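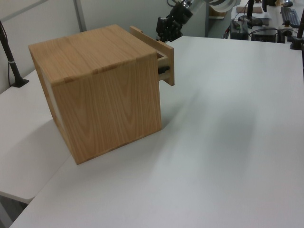 Attachment 1: cabinet on the table, drawer partly open

Ticket 170 — Drawer will not shut flush
Product: Retwood bedside cube, light oak finish
Reported by: Aileen Abella
Handled by: Yufang Zou, Oltside furniture desk
Opened: Monday, October 28, 2019

Problem
Drawer stops short of closing, with a gap of up to 20 mm behind the front panel. Pushing harder makes it spring back. Cabinet was bought in July and the drawer closed properly until it was moved upstairs.

Log
YZ: Asked customer to empty the drawer and try again. No change.
YZ: Asked her to take the drawer right out and look behind it. Nothing had fallen down the back.
AA: One runner screw is sticking out. I can turn it with my fingers but it won't bite.
YZ: Hole is stripped. Sent two replacement screws, one size up, and a fitting sheet. Asked her to tighten by hand only — a power driver will split the board.
AA: Screws fitted. Drawer shuts now but rubs a bit on one side for the last 7 mm.
YZ: Advised loosening the front runner screw half a turn, lining up the drawer and tightening again.
AA: Better. Still a faint rub, but I can live with it.

Status: closed. Spare screws left with customer.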